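Accept all cookies | Manage preferences
Search this journal
Enter keywords, authors, DOI

4. Trade creditors and the timing of claims in the Wendine restructuring
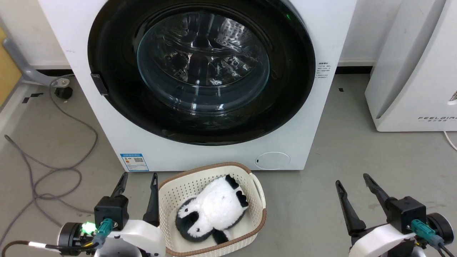
Figure 3. Front-loading washing machine with energy efficiency label.

4.1 Background to the filing

Wendine sold household appliances on account to small retailers and bought nearly all of its stock on open credit. When it applied for court protection in January, it owed money to 2585 creditors, most of them suppliers, carriers and repair shops with small balances. Its two largest lenders, Drerex and Ununeo, held security over the warehouse and the unsold stock. The trade creditors held no security at all, and their position depended on what would be left once the lenders had been dealt with.

The company proposed a plan under which unsecured creditors would be sorted into a single class and paid in 11 installments. To vote on the plan, a creditor had to file a proof of claim with the administrator, Worku, before a fixed cutoff. A creditor who missed the cutoff could still be paid if the plan passed, but had no say in whether it did. Gebremichael and Kadlec describe this arrangement as a split between the right to vote and the right to share, and we use their terms in what follows.

4.2 Who filed and when

We obtained the claims register from the administrator with business names removed. Each entry shows the date the proof was received, the amount stated, the amount admitted and the type of supporting paper attached. We matched these entries to the company's own list of debts, which had been lodged with the court at the start of the case.

Filing was strongly related to size. Creditors with large balances tended to file early and to attach full account statements. Those with small balances filed late or did not file. The second group included many repair shops, which were owed for warranty work and often had only job sheets to show for it. Job sheets were accepted by the administrator, but the notice sent to creditors mentioned only invoices and signed contracts. Several shop owners told us they had read the notice to mean that they did not qualify.

The amount of time between the notice and the cutoff also mattered. The notice went out by mail to the address on the company's books, and some of those addresses were old. Creditors who were reached by email filed sooner than those reached by mail, even when we compared balances of similar size. We cannot separate the effect of the delay from the effect of being a more organized business, and we do not try to.

4.3 Disputed amounts

Most disputes were over credit notes. Wendine had a practice of taking returns against future orders — a retailer sent back a faulty unit and the value was deducted from the next bill. Once trading stopped there was no next bill, and retailers claimed the value of the return in cash. The administrator at first rejected these claims on the ground that no money had been promised. After an objection led by Chaltu Demissie on behalf of a group of retailers, the claims were admitted for voting at their stated value, with the final figure left for later review.

This treatment favored the retailers at the meeting and put off the harder question. It is common in cases of this kind and has been defended on grounds of speed (Abera and Birhane take this view). Our own reading is that it worked well enough here because the disputed claims were too small as a group to change the result. Had they been larger, the vote might have turned on amounts that were later cut.

4.4 The vote

The meeting was held on August 21, 2022. The plan needed a majority in number and a higher share by value. It passed on both counts, although the margin by number was thin. Over 3 hours were spent on questions about the order of payment, and very little on the level of recovery, which had been set out in the papers beforehand.

Creditors who voted against the plan were mostly small. In interviews they gave the length of the payment schedule as their main concern. A repair shop with rent due has little use for a final installment years away — and few buyers could be found for claims of that size. We return to the market for small claims in Section 5.

Shares 3 | Comments 0
Sign up for new issue alerts: enter your email address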